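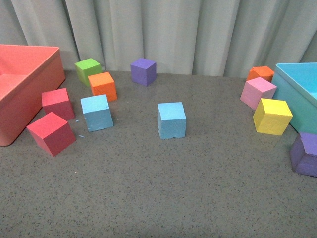
Foam cubes and two plastic bins on the speckled worktop.

Home Walks Routes by length Pubs and tea stops About Contact

Search this blog Type and press enter

The Drilari loop, the wrong way round
April 19, 2025

We have walked the Drilari loop anticlockwise for as long as I have been in the group. You go up through the beech wood first, have lunch on the top and come home along the river. This time Kerubo Kaijage was leading and she wanted to do it clockwise, so that we would get the flat part done while everybody was still talking and have the climb after lunch. There was some grumbling in the car park. I did a bit of it myself.

There were 15 of us, plus Hanane's spaniel. We met at the lay-by below the church, where there is room for six cars if people park properly. Two more went in the village and their drivers walked down.

The river path was in better order than it was in November, when I last came this way and turned back at the second footbridge with water over my boots. The bridge has new boards on it now and a handrail on one side. Past it the path goes through three fields belonging to the farm, and the stiles between them are all of the high sort with one step missing. Ketsara Somboon has a new hip and took them slowly, sideways, handing her poles over first. She said afterwards the stiles were fine and the cattle grid was worse.

We saw a heron and a lot of lambs. Rostam Kermani heard a chiffchaff before the rest of us did and made us stand still until we had all heard it too.

Where the river bends away you pick up the old packhorse road. There is a stone by the gate with 1642 cut into it, and it has been leaning further every year. I would guess it will be flat before long. Going clockwise you see the carved side as you come up to it. I have passed that stone dozens of times and had always had to turn round to read the date, when I remembered to.

Lunch was on the bank above the ford. It is a good spot out of the wind, although the ground was still damp and I was glad of my sit mat. Mahnaz Safavi had brought a tin of date biscuits, which went round twice. I had cheese and pickle and an apple. We stopped for longer than planned, and two people were lying down by the time Kerubo got us moving.

The climb begins straight after the ford and there is no warming up to it. Coming down this slope in the past I had thought of it as a short, steep bit at the end of the wood. Going up, it is a long, steep bit. The path has washed out in the middle and you have to choose a side; the left is drier but has the brambles. We spread out a good deal here. I was near the back with Ketsara and we stopped when we felt like it and looked at the wood anemones, which were out all along the bank.

From the top you can see the reservoir and, on a clear day, the hills beyond it. It was hazy, so we had the reservoir. The bench has been mended. Rostam had a flask of tea left and shared it out in very small amounts.

After that it is downhill through the beeches on a wide track. A tree has come down across it just below the forestry barrier. You can get under on the left if you take your rucksack off. The leaves were only just opening and the light was very green. Hanane El-Sayed put the dog on its lead at the bottom, where the track meets the lane, and I would advise anyone else to do the same as cars come round that corner fast.

We finished at the Flurkari Arms — kitchen closed in the afternoon, but they did us chips. The new people have painted the back room and kept the dartboard.

I still prefer the loop anticlockwise, mainly for my knees. Kerubo's way is better for the stone and for the views, and several people said they would like to do it again. If you are trying it yourself, the bus back to town goes at 21 minutes past the hour from the church, and the stop on the far side of the road is the one you want.

The next walk is mine. I am thinking of the canal from Brostus, with lunch at the locks — flat all the way, and no stiles at all. I need to check whether the towpath is open past the tunnel, and I'll put the meeting place up here when I know.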